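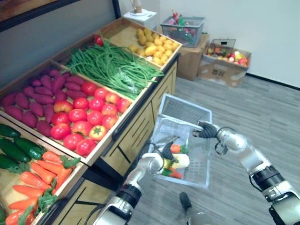

Custel produce stand with the Furtună vegetables in it, potatoes at the far end.

Okay, so I've had a few emails asking where the vegetable stand came from and whether the vegetables are real (no!), and I promised a proper write-up back in November and then got buried in holiday orders. I run a small kitchen shop in Indcombe, mostly knives, boards, pans and the odd countertop machine, and I'd wanted a greengrocer-type corner for ages. Pans look sad on their own. Put a heap of tomatoes near them and suddenly people are telling you what they're making for dinner.

I tried it with real produce first. Lasted one summer. I was throwing out cucumbers all the time and there were fruit flies in the pasta attachments, and I'll leave that there.

So what I have now is two separate purchases: the wooden stand, from Custel, and the fake vegetables, from Furtună. They don't come together and the two companies have nothing to do with each other as far as I know. I'll take them one at a time, but they kind of only make sense as a pair.

The stand first. It was $2000 with delivery, and yes, I swallowed hard. You can get a wire rack with baskets for a fraction of that and I had one in the cart more than once. What sold me was the tilt. The bins lean toward you, so even a shallow pile looks generous and you can see all of it from the doorway, and that matters a lot in a narrow shop like mine. The wood is nice and light, and the base is wood too with these dark grooved lines running along it, so it reads as furniture. My sister thought it had come with the building.

It arrived on a pallet in more cardboard than I knew what to do with. The instructions are drawings only, which is fine, except that two of the drawings are almost the same and I picked the wrong one. Give yourself a whole day. I started at 9 in the morning and was still on my knees looking for a washer when it got dark. The dividers go in last and they're snug! I had to tap mine down with a rubber mallet and a folded dish towel. They haven't budged since, so I forgive them.

A couple of things I don't love. The grooves in the base collect dust, and flour if you do any kind of demo nearby, and a cloth won't get in there. I use a dry pastry brush. Also it's heavy, like really heavy, and there are no casters, so decide where it's going before you build it. I decided after. We walked it across the floor on old bath mats and I still have a scuff by the register that I've put a plant in front of.

The front lip is a good height, though. Things roll down and stop there, and I've never had a tomato make a break for it unless a child was involved.

Now the vegetables, which is the part everyone asks about! I got the Furtună market assortment, 200 pieces for $170, and then added more of the leafy stuff later when I saw how much space I still had to fill. They come sorted by kind in plastic bags inside one giant box, and the smell when you open it is pretty strong, a bit like a new shower curtain. I spread everything on towels in the back room for a week and it went away.

Best of the bunch, easily, are the tomatoes. They're glossy and round and they aren't all the same red, some have orange or yellowish patches like they came off a real plant, and the green caps are on nice and straight. People squeeze them. Grown adults squeeze them and then look at me.

The purple sweet potatoes are my other favorite. They're tapered, a really deep reddish purple, and they stack without rolling, so that heap looks good even when I haven't touched it for days. I keep them next to the tomatoes for the color. The small yellow potatoes are fine. Potatoes are potatoes. They do fill a back corner very nicely and you need something plain back there or the whole thing starts to look like a cartoon.

Carrots, good color, short leafy tops. I gave up on laying them straight. They look more natural pointing every which way, so now I just tip them in.

The green beans, ugh. They're pretty, a lovely bright green, but they tangle like Christmas lights and they creep over the divider into the next bin no matter what I do. Somebody buys a peeler, leans over, catches a bean on their cuff and the whole bundle comes along. I've thought about tying them in small bunches with kitchen string and I may still do it. If you're only buying some of the range, I'd skip the beans and get extra tomatoes.

I do have one habit I'd recommend, which is restyling a section whenever the shop is quiet. It takes maybe a cup of coffee's worth of time and it keeps the thing from turning into wallpaper. I had green onions and napa cabbage together in one compartment, with the onions fanned out behind and the cabbages lined up in front like they were waiting for a bus, and I sold more cleavers than I had all season. I can't prove a connection. I'm claiming it anyway.

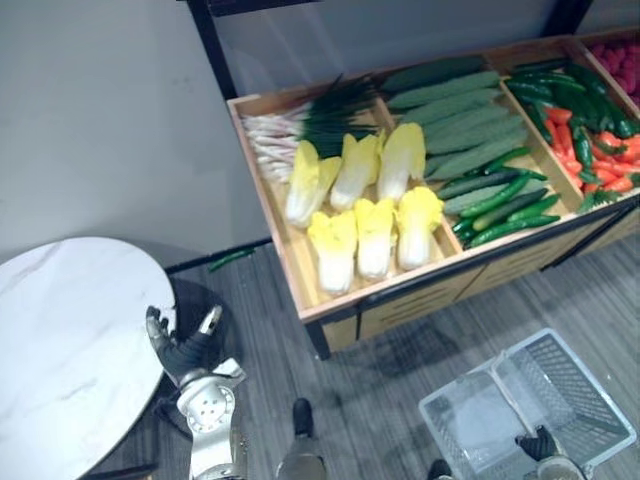

Cucumbers were the thing I went back and forth on, and I ended up with two kinds, the long light green ones with the bumpy matte skin and the smaller dark shiny ones. Matte wins for me. Under shop lighting the shiny ones can look a little plasticky if they're right at the front, whereas the long ones fool people from a foot away. I lay the long ones on a diagonal and let the small ones just pile up. It takes the eye off the fact that they're siblings.

Chili peppers are supposed to be shiny, so no complaints there, and they look great with a few carrots tucked in. I know you'd never see peppers and carrots sharing a bin in an actual market, and a retired greengrocer did once point this out to me at some length, but the green and orange together are so cheerful that I'm not changing it.

Napa cabbage was a surprise. I nearly didn't order any, thinking the leaves would be the giveaway, and the ruffled yellow tops turned out to be one of the better bits. They're big too, so they eat up space, and when you're trying to fill bins on a budget that counts for a lot. One small warning about anything leafy: the leaves hold a crease. If they come out of the box squashed they'll stay squashed until you do something about it. I hold mine over the kettle for a moment, at a sensible distance, and then tease them back out with my fingers. Don't overdo the steam.

Cleaning is easy for the smooth stuff. Warm water, a drop of dish soap, air-dry on a rack. I wouldn't put any of it in the dishwasher (I wondered too, I wrote to them, the answer was a very quick no). For the onions and anything with roots or fringe I use the same pastry brush as for the grooves. So buy a pastry brush, I guess! I happen to sell them.

Fading: I can't say much yet. My stand is away from the window. A friend has hers in full afternoon sun over at the Drimbridge Arcade and says the carrots have gone a bit pale on one side, so she turns them over. I'd plan for that if you get a lot of light.

How does the pair hold up against doing it cheaper? I did look at the printed cardboard crates you can get, the ones with a photo of vegetables on a flat top. They're fine for a weekend. But people want to pick things up, and picking things up is half the fun. I've had a toddler carry a cucumber through the entire shop while her mother chose a saucepan, and she put it back in the right bin, too, which is better than most of my adult customers manage.

Would I buy the stand again? Yes, but I'd measure properly and I'd ask a second person over for the building day. Would I buy the vegetables again? Yes to nearly all of it, no to the beans. If you can only stretch to one of the two, get the vegetables and heap them in wooden crates or big bowls, and save up for the stand. The other way around you've got a very handsome empty stand.

Four stars for Custel, with one off for the drawings and the missing washer. Four and a half for Furtună, and it would be five if somebody there would just look at those beans.

Comments are open, and I'd love to hear from anybody who's found a good way of keeping the leafy ones fluffed up, as mine get handled a lot.

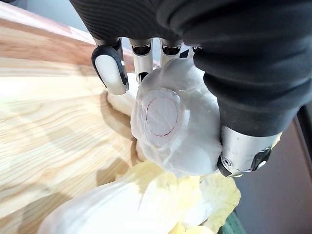

Kavinda Gazi: I have the same cabbages and I gave up on the kettle, it made the tips go limp on a couple of mine. What works for me is stuffing tissue paper loosely between the leaves overnight and pulling it out in the morning. Slower, but you can do the whole lot at once. Also, agree about the beans. Mine live in a basket with a lid now. Did you have any trouble with the stand on an uneven floor? Mine would be going on old tile and I'm nervous about it.

Oh, tissue paper, I love that, I have drawers full of it from gift wrapping. On the floor question: mine's on boards that dip toward the back wall, and I slid two thin cork coasters under the low side and it's been steady ever since. Put them in before you load the bins. I did it after, with all the potatoes on board, and I don't recommend it.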